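Kitchen and Breakout Area Assistant (part-time)

Natum, Greco House, second floor

Natum is looking for a part-time assistant to keep our staff kitchen and breakout area clean, stocked and tidy. The post is permanent and starts in October. Hours are 7.30am to 11.30am, Monday to Friday, with an optional extra shift when there are evening meetings in the building.

The kitchen is used by 172 people across two floors, most of them before ten in the morning and again at lunch. It is a small room for that number. The worktop gets cluttered quickly and we need somebody who will keep on top of it without being asked.

Main duties

Making coffee first thing and again mid-morning, and washing out the carafe between brews
Wiping down the worktop, the tiles behind it and the cupboard doors
Clearing snack bags and other packets left out on the side
Washing, drying and putting away the plastic food tubs, and matching them up with their lids
Refilling the soap dispenser on the wall
Checking the fridge on Fridays and throwing out anything past its date
Putting away the weekly delivery from Stutamano (snacks, tea, coffee, milk)
Keeping the stock sheet up to date and telling the office when something is running low
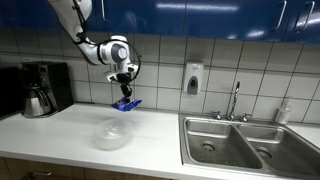

Tubs with food in them are left alone until Friday unless they have been out overnight. Anything with a name on it goes back in the fridge. Crockery goes through the dishwasher, which is emptied at the start of the shift and set going again at the end.

You will also look after the breakout area next door. This means wiping tables, straightening chairs, emptying three recycling bins and taking the bags down to the yard. There is a lift.

What we are looking for

Experience of cleaning or catering work is useful but we will train the right person. You should be able to lift a full delivery crate and be on your feet for most of the shift. A food hygiene certificate is welcome; if you haven't got one we will pay for the course. Cleaning products are supplied by Mustarex and you will be shown how to use and store them.

You will work alone for the first hour and should be comfortable opening up.

What we offer

Paid breaks, a uniform, free lunch on working days and paid holiday. Pay is monthly and the rate is given in the application pack.

How to apply

Ask for a pack at the Greco House reception desk or write to the Natum office at the same address. Please return the form with the contact details of 2 referees. The closing date is 28th September. Interviews will be held in the building the week after, and will include a short look round the kitchen.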